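Workshop Tips: When an Arm Drops the Cup

Filed under: Benches, Robot arms, Safety

We run two arms over one table, and last winter one of them let go of a glass tumbler in the middle of a move. The grip had been set for a thicker cup and slipped when the wrist turned. The glass broke, a sliver got into the finger joint, and the gripper jammed half closed. The replacement finger came from Jelleson and took 24 days to arrive.

What we do now:

Stop both arms before reaching in, even if only one has faulted. The other may still be waiting for its turn and will start when its partner clears.

Use the stop button. A paused program can be resumed from the laptop by someone who can't see your hands.

Pick up glass with a damp paper towel, then vacuum. Don't blow it off with an air line.

If a finger is jammed, support whatever it is holding before you release it. Don't pry with a screwdriver. We bent a mounting plate that way and it cost more than the finger.

Check the finger screws with a hand driver every February and after any drop.

Check the cable loops too. A loop needs enough slack for the wrist to turn all the way, but if it hangs low it will catch on a cup or a bracket.

Practice with plastic. Ours are cheap party cups, and a dropped one costs nothing.

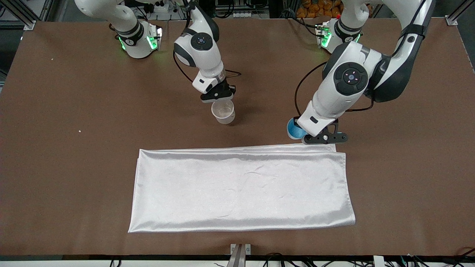

Lilis Mangubat

Cups stay low over the table while we test a new grip setting. The clear one is held by its rim and the blue one is tilted, with the white cloth folded flat in front. Thin plastic gives under the fingers, so start with a light grip and go up one step at a time. Keep the cloth away from the cups until both grips hold through a full wrist turn. Write the setting that worked on tape and stick it to the table leg.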